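# The great closet clear-out, part 2

April 2019

Shirt season is here, friends! I finally pulled everything off the top shelf (35 shirts, yikes) and I'm folding my way back through the pile. Puspita Ngui talked me into trying her method: lay each one out, smooth the sleeves, then fold the sides in before you bring the bottom up. I love it! The stacks sit so much neater, and I can see every color at once. Four more to go tonight, then sweaters in May.

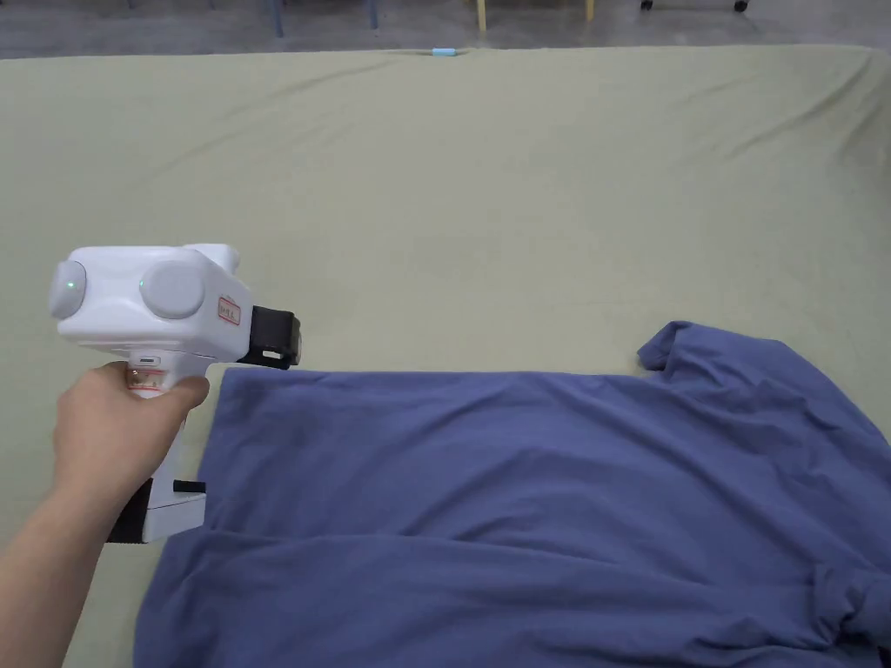 *My favorite blue long-sleeve, spread out and still a little wrinkled.*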